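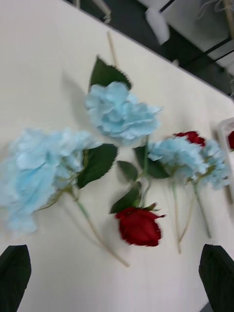
Tuesday
By the bench hand, Batora workshop

Third session on the flower job for Killham. They want to know whether a machine can make up table arrangements, around 200 a month, from artificial hydrangeas and roses. My answer so far is no, with some promising bits.

Picking is the better half. The Sesteck software finds a stem on a white table well enough when it lies by itself. Two stems crossing in a narrow V still give trouble. It tends to choose the wrong one, or closes on both. Of 84 attempts today I would pass 51.

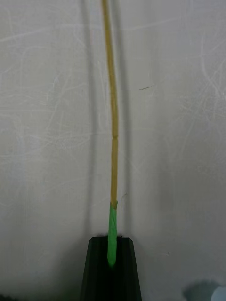 Thin stems are the harder case. A bent one turns in the grip, so the far end points somewhere the planner does not expect. Green tape round the last section adds thickness, and I have put that down as a separate condition in the log. Too few runs yet to say anything about it.

Leaves are worse than petals. A hydrangea head gives when pushed, but a serrated leaf catches on its neighbour and drags it along. Pîrvu's older controller had no answer to this either – I checked the notes.

For comparison, I did 3 arrangements by hand over tea without thinking about it.

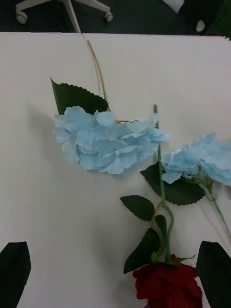

For Wednesday

Repeat the rose picks with the bloom nearest the gripper. Slow the approach. Ask Killham whether the leaves can come off first.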